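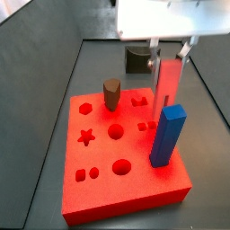

Buy the toy before you buy the robot, Glória Esteves told me over the phone, and then spend a Saturday putting the pegs in yourself with two fingers. Pay attention to how much you wiggle.

I did as I was told, and I wiggled constantly. I would push a peg against its hole, feel that it was a little off, back up, turn it, and try again, all in less time than it takes to say so. By the time the Hivar kit was on my workbench I had a new respect for any machine that would even attempt it.

The Hivar is a tabletop robot cell from Amcombe, a small company that until last year made mostly custom grippers for packing lines. For $3,578 you get the arm, the gripper, a gray-walled enclosure that keeps pieces from rolling into the next room, a fixed camera, and a box of practice tasks. You need your own computer, and it had better be a decent one. The software, called Halim, handles everything from driving the arm by hand to training it to work without you.

There are other practice tasks in the box, and I'll get to the cups, but the shape sorter is the one I kept coming back to. It's a thick slab of red foam with shaped holes cut in the top - a star, a hexagon, circles, some small square ones - and a set of chunky pieces to go with it. My seven-year-old neighbor cleared the whole thing while I was looking for a power strip. The robot took rather longer!

Setup was easier than I expected. The arm bolts to the enclosure, the camera clips in place, and Halim walks you through calibration with a set of plain instructions and very little jargon. I had the arm moving by lunch. The fingers are my favorite part of the hardware. They're a see-through pinkish red, with enough give that you can close them harder than you meant to on a piece and nothing bad happens. I closed them harder than I meant to a lot.

Teaching works by showing. You hold a hand controller, the arm copies you, and Halim records what the camera sees along with what you did. Amcombe's guide suggests 20 demonstrations per shape to start. The first few of mine were awful. I came in too low and shoved the board, or I let go early and the piece stayed standing up on top of the foam like a little tower. Somewhere in the second evening it clicked, and I started moving the way the guide tells you to: come in high, stop, line up, go down slowly. I was having such a good time that I forgot dinner.
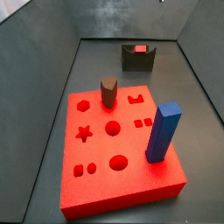
Foam turns out to be a smart choice of material for all this. A hard plastic board punishes a small mistake by jamming, and a jam on a cheap arm can mean a stripped gear. Foam gives a little. A peg that arrives slightly crooked has a chance of sliding home anyway, and if it doesn't, you've lost nothing but the attempt. The soft edges do make the camera's job harder, and under my kitchen lights the red surface and the shaded holes sometimes ran together on the screen. A desk lamp moved off to one side helped a great deal.

The pentagon was the first shape I trained, and I'd recommend starting there. It has enough corners that you have to think about rotation, yet it's big and easy to grip. After training overnight, the arm seated it in nine tries out of 10, and I whooped loud enough to wake the dog. The tall square pieces were another story. A long piece held near the top swings a little as the arm slows down, and the bottom end is the part that has to be in the right place. My best run with those was about half, and it took a second batch of demonstrations, gripping lower, to get even that far.

Then there are the pieces you invent jobs for. One of the dark ones is shaped like an arch, with a scooped hollow between two corners, and when you set it hollow side up it makes a perfect cradle for a small cube. That's nowhere in the guide. I found it on the user forum, where people trade tasks they've made up from the stock parts, and I ended up spending more time setting a cube into that hollow than on anything Amcombe wrote. It's a lovely little problem. The cube has to come straight down and the gripper has to open without dragging it back out, so you learn a lot about letting go.

The cups, since I promised: they stack, they nest, they're fine. I got through that task in an evening and haven't gone back.

I do have complaints. Halim saves each recording with a name made of letters and digits, so finding the one where you knocked the board sideways means opening them one after another. There's no way to trim a bad ending from a good demonstration, and I threw out several that needed only the last second removed. The hand controller is comfortable for larger hands and tiring for mine. And the arm's fan has a whine that you stop hearing after an hour and hear again the moment someone else walks in and asks what it is.

Spare parts are sold separately through Destside, and the prices seem fair to me, with a replacement pair of fingers costing less than a pizza. Boards can be swapped too. The slots at the base of the enclosure will take any slab of the right width, and there are people on the forum cutting their own out of packing foam with letters, keys, and in one case the outlines of all their kitchen magnets.

Esteves called back in October to ask how I was getting along with the star. I told her the arm could find the hole now but kept arriving one point off, turned just enough to sit on top and stay there. She wanted to know how I was holding it when I recorded. By two opposite sides, I said, and she pointed out that a star with five points doesn't have two opposite sides. I've started over on that one, gripping across a point and the notch facing it, and the new batch is training as I write this.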